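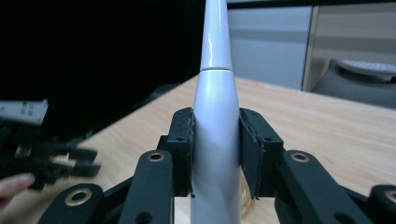 Plarken Support
Ticket 487 – Funding rounds counted twice after Kumance import
Status: Solved
Product area: Imports and matching
Plan: Team
Opened: November, 8:52 am
Attachments: 2

Original request

Hi team! First up, I love this tool. We've moved our whole deal list for health and med-tech companies into Plarken and it's the first time I can see who raised what, from whom and when, without having seventeen tabs open. So please read the rest of this in a cheerful voice.

The trouble is that our totals have gone bananas. We bring in new funding announcements from Kumance through the Emach connector every morning, and since the last two imports the "Raised this year" tile on our sector dashboard has been much too high. I clicked through to a few companies and found the same Series A sitting there twice, one day apart. Same lead investor, same backers, same press release link. The amount is the same on both, so the company looks like it has raised double.

I filtered for companies with two rounds of the same type inside a week and got 464 of them. I know the market's lively but it isn't that lively!

What I've tried so far:

Deleted one of the pair by hand on a small test company. It came back with the next morning's import.
Turned on "Skip existing rounds" in the import settings. No change that I could see.
Logged out, logged in, different browser, the usual dance. No change.
Ran the same Kumance export as a plain file upload, without Emach in the middle. No duplicates at all! That felt like a clue, so I stopped there and wrote to you.

We have our quarterly note to members going out soon and the sector totals go right at the top, so I'd love to get this tidy.

Reply from Plarken Support, 9:40 am

Thank you for such a great ticket, and for trying the file upload before writing in. It narrows things down a lot.

Your list is within the size limit (Team plans take up to 3,000 rows per import), so we can rule out a cut-off batch being sent again. Could you please send us:

The time zone shown in Plarken under Workspace, then Regional settings
The time zone shown in Emach under Connection, then Source
The round IDs for one pair of duplicates, if you can get at them (open the round, click the three dots, then Copy ID)
Whether the two imports you mention were before or after you changed anything in Emach

No need to stop the morning import yet, though you're welcome to pause it if the numbers are bothering people.

Customer, 10:15 am

Pausing it, good idea, should have done that at the start.

Plarken says Melbourne. Emach says "Inherit from source", and when I hover over that it says UTC. I didn't know that setting existed! I haven't touched anything in Emach, but there was an upgrade notice for version 9 and I pressed the big friendly button. That would have been just before the first bad import.

IDs are in the attached text file. The pair I picked is a digital clinic business that announced its raise in the evening, London time. One copy has the London date on it and the other has the day after, which would already have been the next day here.

Oh, and a second oddity while I'm in there – a few of the Canadian companies have had their amounts go up, and I can't tell if that's the same fault or a new one.

Reply from Plarken Support, 11:05 am

You've pretty much found it. Well spotted on the dates.

Plarken decides whether a round is new by looking at three fields together: company, round type and announced date. If all three match something we hold, the row is treated as an update. If any of them differs, it goes in as a new round. Before the upgrade, Emach passed the announced date through as a plain date. Now it passes a full date and time in UTC, and our importer turns that into your local date. For a morning announcement in Europe nothing changes. For an afternoon or evening one, or nearly anything out of North America, the local date in Melbourne is a day later, the match fails and in goes a second copy.

"Skip existing rounds" runs after the matching step, so it never had a chance to help. We agree the wording of that switch is misleading and have passed it on.

The Canadian amounts are a separate matter, and we'd like to fix them in the same go. The new connector sends the currency in its own column. Your field map was saved before that column existed, so Plarken is reading the dollar sign by itself and assuming US dollars, then converting to your display currency. A round announced in Canadian dollars ends up looking bigger than it was. The same would happen to Australian rounds, so it's worth a look at those too.

Steps we'd suggest, in this order:

Keep the morning import paused.
In Emach, open Connection, then Source, and change "Inherit from source" to "Date only". Save.
In Plarken, open Imports, choose the Kumance map and click Refresh columns. A new column called currency_code should appear.
Map currency_code to Round currency. Leave Display currency alone.
Under Matching, change Announced date from Exact to Within two days.
Run a preview only. Please don't run the full import until the preview looks right.

Send us the preview summary when you have it and we'll check it alongside you.

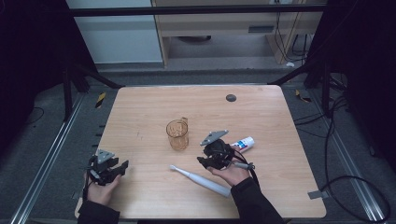 Attachment 2 – Two hand-held grippers at the wood-grain table

Customer, 1:20 pm

Back from lunch and into it! All done except one snag. When I click Refresh columns I get "Map is locked by another user". I'm the only person with an import licence, so I'm a bit stumped as to who the other user could be.

Customer, 1:34 pm

Ignore the last one. It was me. I had the map open in the other browser from this morning's troubleshooting. Closed it, waited a few minutes, refreshed, and there's currency_code, sitting there like it had always been there.

Preview is running now.

Customer, 1:50 pm

Preview is back and it's so much better. New rounds: a believable handful. Updates: lots, as you'd expect. The Canadian ones show their own currency with the conversion next to it, and the figures match the press releases I've checked. I'm very happy with this!

Two questions before I press go.

Will the window of two days swallow a genuine second round? We follow one company that closed a seed extension very soon after its seed, and I'd hate to lose it.

And what do I do with the duplicates that are already in there? Please don't say by hand.

Reply from Plarken Support, 2:30 pm

Definitely not by hand!

On the first question: the window only applies when company and round type are both the same. If Kumance lists the extension as its own type, it stays separate. If both are listed as Seed, Plarken would treat the second as an update. The way around it is to open the round you want to protect and tick Keep separate. That tick survives imports.

On the second: go to Tools, then Find similar rounds. Set it to the same window of two days, tick "Same source link" and run it. Pairs that share a press release link are safe to merge together. Anything with different links is put in a review list for you to look at, and that's the place to watch for real extensions and second closes.

When you merge, choose "Keep earliest date". The earlier copy carries your notes and tags, and the later one came in from the connector without any. Merging also moves linked investors across, so nobody falls off the round.

If you share a table with Odoi, or any other reporting tool that reads from Plarken, refresh it afterwards. Odoi holds its own copy overnight and will go on showing the old totals until it's told otherwise.

Customer, 3:45 pm

Merged! The review list was short and really interesting to go through. Most of it was the same raise covered by two outlets with slightly different backer lists, so I've merged those as well and kept the longer list. There were a few real second closes in there, now ticked Keep separate, including the seed extension I was fretting over.

I've run the full import and the sector tile has come down to where I thought it would be. Then I ran it a second time just to see, and no new copies turned up. Odoi needed the refresh, exactly as you said.

One small thing I noticed, in case it helps someone else: rounds with an undisclosed amount don't show up in Find similar rounds unless you untick "Has amount". It's ticked by default. I found a few more pairs that way.

Could I put in a vote for a warning when a connector upgrade changes the format of a column we've already mapped? A yellow banner would do me.

Reply from Plarken Support, 4:10 pm

Brilliant work, and thanks for the tip on undisclosed amounts. We've added it to the help page for Find similar rounds, and your banner idea has gone on the product board with this ticket linked to it.

A short version for anyone who lands here with the same problem:

Symptom: rounds appear twice, one day apart, after upgrading the Emach connector to version 9.
Cause: announced dates now arrive with a time in UTC, and the local date no longer matches.
Fix: set Emach to Date only, refresh the Kumance map, map currency_code, set the date match to Within two days, preview, then merge with Find similar rounds.
Also check: amounts for any company that announces in Canadian or Australian dollars.

You can turn the morning import back on whenever you like. We'll leave the ticket open overnight so you can see one run go through.

Customer, 8:35 am

Morning import ran by itself, no doubles, currencies right. Please close it, and thank you so much – the members' note is going out with proper numbers in it!

Ticket closed by Plarken Support, 8:50 am
Tags: duplicates, announced date, time zone, currency, Kumance, Emach, Odoi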